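Los brazos de la mesa de atrás

Agosto de 2018

Llevo 11 años en el taller de Nedmont, casi todos en preparación de pedidos, y desde la primavera trabajo en el cuarto de pruebas. Varios lectores me preguntaron por eso en la entrada anterior, así que lo cuento.

Nedmont prepara cajas pequeñas para tiendas de regalo y papelería: libretas, adornos, plantas artificiales, velas. En un mes normal salen 3000 cajas. En noviembre salen bastantes más, y es cuando se contrata gente de fuera y cuando a los de dentro nos duelen las muñecas. El año pasado dos compañeras estuvieron de baja por eso, y la empresa empezó a hablar con Reltska, que vende equipos de automatización.

Nos reunieron a los 54 de la planta en el comedor. Explicaron que no habría despidos, que se empezaría por una sola mesa y que quien quisiera podía apuntarse a aprender. Hubo preguntas y algún enfado. A mí me pareció que la mitad de las respuestas eran sinceras y la otra mitad no se sabían todavía. Me apunté porque el turno era de mañana.

La persona que nos forma es Ida Teuber. Habla poco y repite las cosas las veces que haga falta. El primer mes no tocamos casi nada: leer el manual, apretar tornillos, aprender a parar el equipo. El programa se llama Joro y al principio solo estaba en inglés. Ahora tiene una traducción a medias que corregimos nosotros en una hoja pegada a la pared.

Lo que ha cambiado en mi día es sobre todo la postura. Antes pasaba la jornada de pie, girando el cuerpo del estante a la caja. Ahora preparo la mesa, pongo los artículos, repito una tarea, anoto si la pinza cogió bien o mal y vuelvo a empezar. Cansa menos la espalda y más la cabeza. También hablo menos. En la línea se charlaba todo el rato, y eso lo echo de menos.

El ritmo es lento. Una libreta que yo coloco sin mirar puede costar toda una mañana de ajustes. Las cosas con hojas son peores, porque se enganchan.

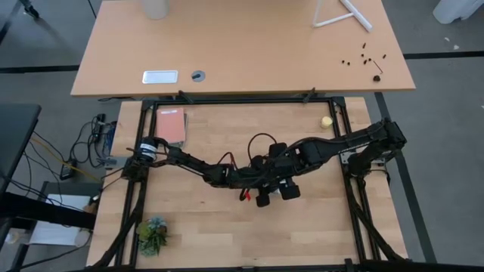
Los dos brazos sobre la mesa de pruebas, con las libretas a la izquierda.

El sueldo, de momento, es el mismo. Hemos pedido que el puesto tenga categoría propia, porque montar y ajustar no figura en la nuestra – y contestaron que se verá cuando termine la prueba. Los de la línea preguntan a menudo cómo va, unos con curiosidad y otros con recelo, y les digo lo que hay: que por ahora las cajas las siguen haciendo ellos.

Después toca probar con el catálogo de Phí, un cliente que manda piezas muy pequeñas. Ida quiere empezar antes de noviembre. Yo he pedido volver a la línea esas semanas, si hace falta gente, y estoy esperando respuesta.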